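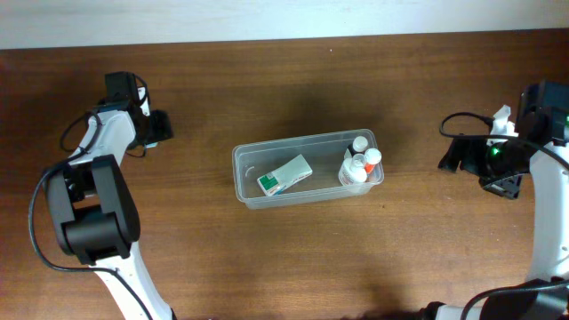
Two-arm build at home, grip fails on one bottle only

I've been putting together a pair of arms on my workbench since April, and the job I've settled on is sorting my dad's medicine cabinet stuff out of a bin. The medicine box is easy, even lying at an angle like it is there, and the left arm gets it nearly every time. What's driving me up the wall is the three bottles bunched together on the right side of the bin. The orange-red one is fine, but when the right gripper goes for the big white one in front it closes, lifts a little and then the bottle slides right out. Sometimes it takes its neighbor down with it!

Servos are Zatmont, controller is a Penry board, and I'm running the stock grip routine with the close limit set to 110. I tried going higher and the servo started to buzz and got hot enough that I chickened out. Fingers are bare printed plastic. Is this a torque thing or am I just missing something dumb?

Yu-ting Siu
December 2025

2 answers

Hakim Yeoh
Put the limit back where it was before you cook that servo – I killed two Zatmonts exactly that way. Bare printed plastic on a smooth bottle is like picking up a bar of soap with chopsticks. Glue something grippy on the fingers. I used the rubber from an old bike tube, cut a bit wider than the finger and folded over the tip, stuck down with contact cement (rough up the plastic first or it peels in a day). My close limit went down after that, not up.

Also check where you're grabbing. If the fingers meet the bottle up at the shoulder, where it curves in, they'll squeeze it downward and out no matter how hard you push. Go lower, onto the straight part. With a bin you may have to come in steeper so the wrist clears the rim. I'd teach that pose by hand a few times with the bottle standing on its own and only then put the others back next to it.

One more thing, the stock Penry routine starts lifting as soon as it sends the close command. It doesn't wait for the fingers to get there. I added a delay of 1000 ms, probably way too long but I'm not in a hurry.

Bent Thoroddsen
had the same problem, bought the Clunier soft fingers, works now. they do squeak

Comment from Yu-ting Siu
Bike tube is on and drying! Where does the delay go, in the grip file or the main loop?

Comment from Hakim Yeoh
Grip file, right after the close line.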